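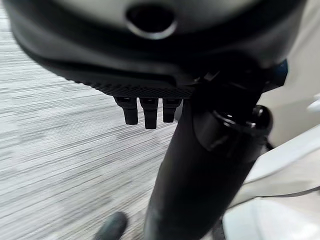 The first thing Juraj Zeman taught me at the Trornholm returns center was how to listen to a shirt. I'm serious! You snap it once, hard, and a good one cracks and a worn-out one kind of sighs. He'd been folding for Sokol since before they had air conditioning, and he could do 800 pieces in a shift while telling you the entire plot of a movie you'd asked him not to spoil.

By October he had a new trainee, and it had two arms and a green light.

They set it up by the partition, right where we used to eat lunch, and the company that made it (Dadeser, very nice people, terrible coffee) asked Juraj to show it how to hold a sweatshirt. So he did. For days he stood there going shoulder, shoulder, pull, no, you're choking it. I sorted socks nearby and pretended I wasn't watching. We'd all heard the number by then. The night crew at Cedutmont had gone from 81 people to a bunch of folks with tablets, and my cousin was one of the ones without a tablet.

"You could teach it wrong," I told him one afternoon, around the time my feet quit on me. "Who'd know?"

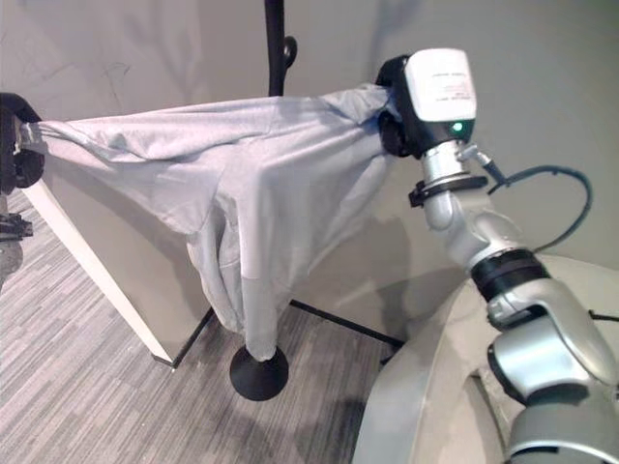
He gave me the look he saved for people who folded along the zipper.

"I'd know," he said. "And then some lady opens her package and it's a mess."

So that was that. He kept on teaching, and I kept on with the socks, and the supervisor came by with a clipboard and said the goal was 1000 a shift by spring. She said it to the robot, more or less. Then she asked me if I'd like to learn the tablet. Me, not Juraj. I said sure, way too fast, and my face went hot, and I couldn't look over at him.

He didn't bring it up until we were out in the parking lot, digging for our keys.

"Take it," he said. "You were never any good at shirts."

"I was okay at shirts!"

"You were okay at socks."

I start at 2 tomorrow. They gave me a lanyard and a login, and there's a button on the tablet for when a piece has to be done over. Juraj wants me to text him every time I press it. I told him I'd be texting all day, and he said fine, he'd leave his ringer on.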